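How Do You Teach a Robot to Pack a Bag?

For curious readers aged 8 to 12
By Tadeusz Tomaszewski

Think about the last time you put your toys away. You saw a toy, you took it in your hand, you dropped it in a box. You did not think about your elbow. You did not say to your thumb, "Now close a little."

A robot arm has no such luck. Somebody must help it to learn every part of the job. In this article I will explain how people do this, and why it takes so much patience.

The old way: write it all down

Many robots in factories follow a list of orders. Go up. Turn left. Close the gripper. Go down. Open the gripper. The robot does these orders again and again, always the same.

This works very well when everything stays in the same place. But imagine you move the toy a little to the side. The robot goes to the old place and closes its gripper on air. It has no idea that something is wrong.

Soft things make it even harder. A cloth bag does not keep one shape. Today it stands up nicely, tomorrow one side falls in. You cannot write a list of orders for every way a bag can fold.

The new way: show it

So people had another idea. Instead of writing the orders, a person shows the robot what to do. We call this a demonstration. It is the same word your teacher uses in science class.

There are two common ways to give a demonstration.

The first way is by hand. A person holds the robot's arm and moves it gently, as you would help a small child to hold a paintbrush. The motors in the arm become soft so that it can be pushed. Inside each joint there is a sensor which measures how much the joint has turned. The computer writes down these numbers.

The second way is by remote control. The long word for this is teleoperation. "Tele" comes from Greek and means "far". The person moves a controller, and the robot copies the movement. Sometimes the controller is a smaller arm with the same joints as the big one. When the person bends the small elbow, the big elbow bends too.

A job for two arms

At our workshop in Brornik we have a task called Urnetti. I don't remember any more who chose the name, but we all use it. The task is about a bag and many small plastic things, and it needs two arms working together.
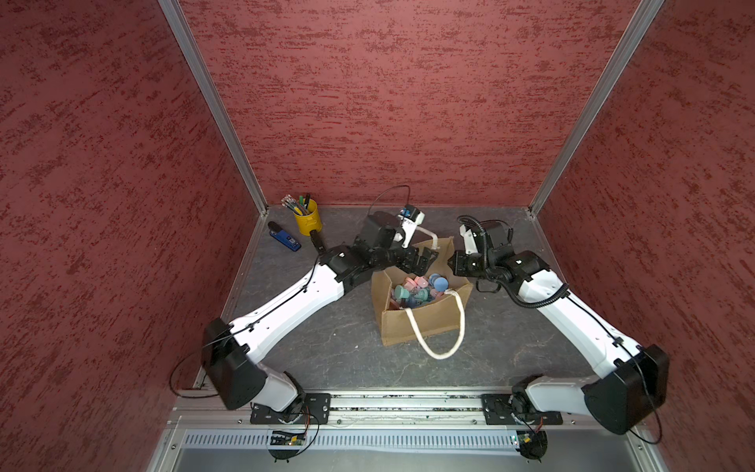
Two robot arms with a tote bag between them. The left gripper reaches down toward the rim.

Why use two arms for one bag? Try this at home. Take a cloth bag and put one hand behind your back. Now try to open the bag and put a ball inside. It is possible, but the bag runs away from you! With two hands, one can hold the side while the other does the moving. A robot has the same problem.

Look at the shapes in the bag also. Some are flat and round like a coin, and some are more like a mushroom. A gripper with two fingers cannot take them all in the same way. You can hold a flat disc by its edges. For a mushroom, maybe the stem is better, or maybe the top. The person who gives the demonstration must choose, and the robot learns from these choices.

The colours are useful too. Pink, light blue and mint green are easy for us to tell apart, and a computer can learn this also if it sees enough of them.

How many times must you show it?

More than you would like! For the first Urnetti lesson we made 300 demonstrations. My colleague Demetrius Van Dusen made 193 of them, because he has the steadiest hands. When he does it, the arms look almost alive.

Not all demonstrations are good. Sometimes the person drops a piece, or the bag falls over. We watch each recording and decide if we keep it. In August we looked again at our oldest ones and kept only 116. I was a little sad about it, but a bad example teaches a bad habit.

It is important that the demonstrations are not all the same. We turn the bag. We put the pieces in a different order. We place other things on the floor, for example a cup with pens, so that the robot learns which things belong to the task and which it should leave alone.

What does the robot remember?

The computer saves two kinds of information. One is the pictures from the cameras. The other is the position of every joint. Both are saved many times each second. Later, a program looks at all this and searches for a pattern: when the picture looks like this, the person moved like that.

Then comes the test. The person lets go of the controls, and the robot tries alone. In our first test it managed 3 pieces and after that it stopped above the bag and did nothing – like someone who walks into the kitchen and forgets why. We made more demonstrations and tried again.

Try it yourself: the robot game

You need one friend, one bag, a few small toys and a scarf.

Tie the scarf gently over your friend's eyes. Your friend is the robot. Sit on the floor, so that nobody trips.

First, use only words. Say "left", "down", "close your fingers", until one toy is in the bag.

Then ask if you may hold your friend's wrist, and guide the hand to the toy and to the bag.

Which way was faster? Which way had fewer mistakes? Change places and play again.

Words to know

Demonstration: showing how a task is done.
Gripper: the part of a robot which holds things, like a hand.
Joint: a place where the arm can bend or turn.
Teleoperation: moving a robot by remote control.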